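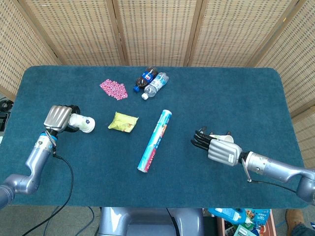 **Selis ferry aground, 2 hurt** (updated)

July 12, 2024

Two people were taken to the hospital this morning after the early passenger ferry from Selis ran onto a gravel bar short of the Steiner landing. Neither has life-threatening injuries, the harbor office said. One is a deckhand, the other a passenger who fell on the stairs between decks.

Everyone else was brought off in small boats. Last of them ashore before 9. No one missing, the list has been checked twice against ticket stubs.

Harbor master Beat Auer said the water is low for this time of year and the channel markers were last moved in June, after the spring floods shifted the bar. "We don't know yet if the boat was outside the markers or if the markers are in the wrong place," Auer said. "Both are possible. I'm not going to guess."

The ferry, the Wellora, was still on the bar at midday, leaning a little to the left. No fuel leak found so far. A tug is coming up from Pekusik but can't get close until the level rises, which may not be before tonight. A first try at pulling her off with a work boat was called off when the line parted.

Passengers described a long scraping sound and then a hard stop. Several said there was no announcement for some minutes and that life jackets were handed out only on the lower deck at first. The ferry company has not answered calls.

The captain has been interviewed and gave a breath test, which was negative, according to police. The boat passed its last inspection and was cleared for the number of people it had on board, Auer said.

All crossings between Selis and Steiner are canceled through tonight. Buses are running by way of the Pekusik bridge, expect delays, the road is down to one lane at the quarry. Ferry tickets are good on the bus. Bikes are not being taken.

Small boats are asked to stay well clear of the bar and keep there speed down on that stretch. Bags left on board will be brought to the ticket office at Selis once the crew can get back on, probaby tomorrow. Bring ID.

Relatives can call the harbor office or come to the front desk, open late tonight.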